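Speaker notes – Summer sleep without air conditioning
Session 2, Vundine community hall, 16 slides

Slide 1. Title
Introduce self. Credit Takeshi Yagi for the temperature logging and the charts. Mention that questions are at the end, except for unclear units, which people should ask about straight away.

Slide 2. Scope
This talk covers bedrooms in houses with no cooling, or with cooling that is switched off overnight. It does not cover medical advice. Anyone with a heart or kidney condition should talk to their doctor before the March heat, which in Drallura can be as bad as January.

Slide 3. Where the heat goes
A sleeping adult gives off heat at close to 100 watts. It leaves four ways: radiation, convection, evaporation and conduction into the bed. Spend a minute on conduction. A soft mattress wraps the lower side of the body and insulates it, so that side loses very little. Pause for the diagram.

Slide 4. Mattress and cover
Foam holds heat longest. Springs allow some air movement. A waterproof protector stops sweat from passing through, and the sleeper ends up lying on a damp layer. Suggest a cotton protector for the hot months, or none. 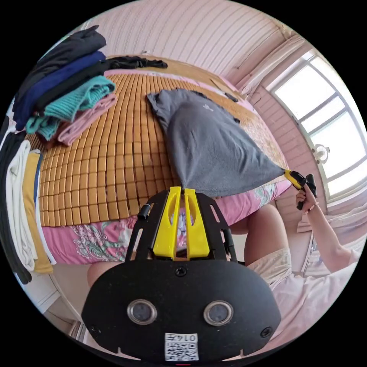

Slide 5. Hard surface layers
The aim of a surface layer is to keep fabric and foam away from the skin. Options are a woven grass mat, a slatted mat or a tiled mat. The bamboo mat on the bed is the tiled type, with rows of small rectangular pieces, and it goes on top of the mattress with no sheet over it. Bamboo feels cool at first contact, then warms towards skin temperature, so the benefit is strongest while falling asleep. Wipe with a damp cloth and dry out of direct sun. Check the edges for splinters at the start of each season.

Slide 6. Nightwear
Loose cotton or linen. A plain t-shirt is fine. Tight synthetics are better suited to exercise, where there is strong air flow across the fabric.

Slide 7. Air movement
A fan does two jobs – it moves air over skin, and it swaps inside air for outside air. These need different positions. For the first, aim across the bed at mattress height. For the second, face the fan out of a window once the outside air is cooler than the room. Show the Lau Street chart. Point out the crossover at 9:40 pm and the flat section where the door was shut.

Slide 8. Logging method
Takeshi's loggers recorded 107 nights. One sensor at pillow height, one outside on the shaded wall. The Tostov unit was dropped from the results after its battery failed. If asked, the raw file is available by email.

Slide 9. Humidity
Skip if running past 7:30 pm. Otherwise, explain why a wet towel in front of a fan helps in dry air and does little on a humid night.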